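**Dukum five-finger hand, reviewed by a buyer who had doubts**

Grinwood lists the Dukum at 2695 a hand, arm and controller not included. The sales page says it "frees your staff from repetitive work." I run the finishing room at a furniture rental outfit, and I have read that line on a lot of sales pages.

What you get is a thumb and four fingers with dark tips on metal joints. The tips are meant for fabric. We do upholstered chairs and throws, so that mattered more to me than lifting power.

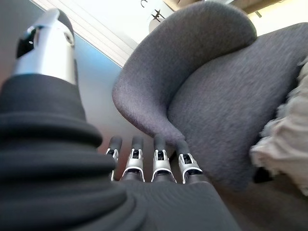
Grinwood quotes 500 hours between service visits. Ask who does the service. In our case it's Donnie Aitken, who used to spend his shift checking seats and folding blankets and now spends a good part of it watching a hand do it. He got two days of training and no raise - I have raised this with Gavin Moffat upstairs.

Speed is fine, roughly 86 chairs a week. Our people did more, with sorer wrists. The wrists are the best argument for buying one.

The Buschmann gripper costs less and is simpler to clean, but it pinches soft throws. Borongate wouldn't quote without a site visit.

Spare fingertip pads are sold separately. Order them with the hand.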